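Urkadska Handling Cell: Checking the Wrist Camera After a Gripper Change

Plivach Technical Center, Cell Procedures, Section 11

This procedure applies whenever the gripper on the tabletop cell has been removed or replaced. It is to be completed before the cell is returned to service. Questions should be directed to Chaimae Bouzid, Cell Maintenance.

Set the controller to manual mode and limit arm speed to 2 percent. Clean the lens with a dry lens cloth. Confirm that the camera bracket is seated against the wrist flange and tighten both screws by hand before using the Vernov driver.

Move the arm to the stored viewing position and open the live view. The paper towel holder is the reference object for this step. Its round wooden base must be visible together with the foot of the upright rod, and the grain of the base should be sharp. Shadows on the tabletop are acceptable.

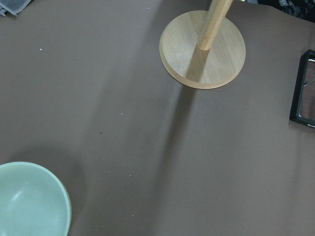
Does the camera need to be recalibrated each time the lens is cleaned?
Recalibration is required only if the bracket has been loosened or the camera has shifted.

When the view is satisfactory, save one still and enter the controller's cycle count in the cell log. The last entry before the January service was 2,489. Run the Rizk alignment routine and wait for the result. A score of 70 or higher is a pass. If the score is lower, loosen the bracket, reseat it and repeat the routine.

Restore the normal speed limit and sign the log.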